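Nesetti grasp comparison

The Nesetti grasp comparison is a bench procedure for ranking robot end effectors on mixed retail packaging. It was drawn up at the Tedgate laboratory to replace an earlier test based on machined blocks, in which most two-finger grippers scored too closely to be separated. The procedure covers the gripper and its mounting camera; arm and controller are held constant across all entries.

Objects and task

The standard task is the emptying of a soft bag onto a flat surface. Items are ordinary packaged foods and drinks in cartons, tins, foil bags and small packets. Each entry completes 43 runs, and a run ends when the bag is empty or when 700 seconds have passed. Human demonstrations of the same task, recorded from a head-mounted camera, serve as the reference for grasp order and hand placement.
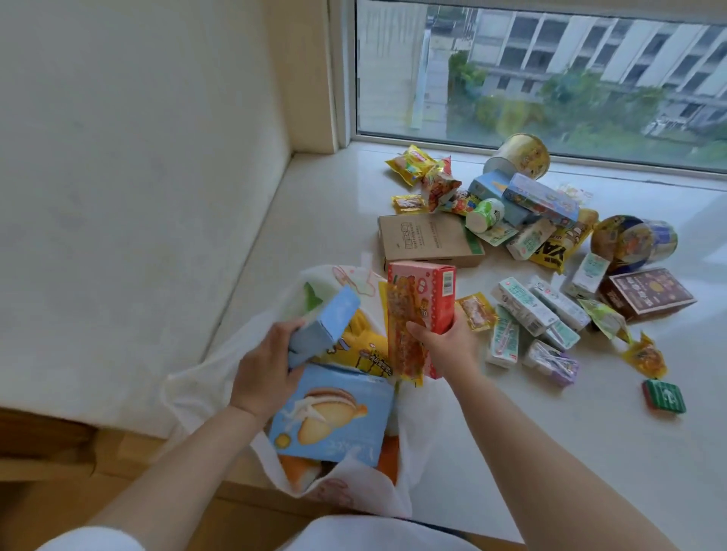 Unpacking a tote bag of packaged snacks onto a window ledge, head camera view. One hand holds a light blue box, the other a carton and a clear packet.

Holding two items in one hand is permitted in demonstrations but is not scored for grippers, which must release each item before taking the next. Glossy surfaces are retained in the test conditions, as reflections affect depth readings.

Entries compared

The first round compared a parallel-jaw gripper from Nivex, a suction unit from Haque and a hybrid of the two assembled at Tedgate. The Nivex gripper was the most reliable on rigid cartons and lost most of its points on foil bags – chiefly through closing on the loose seal and dropping the contents. The Haque unit picked flat boxes faster but failed on crinkled wrappers in about 8 percent of attempts. The hybrid needed a tool change of six seconds and was ranked last on time.

Revisions

A November revision added round tins lying on their sides. Camera height is now fixed before the first run and may not be adjusted afterward.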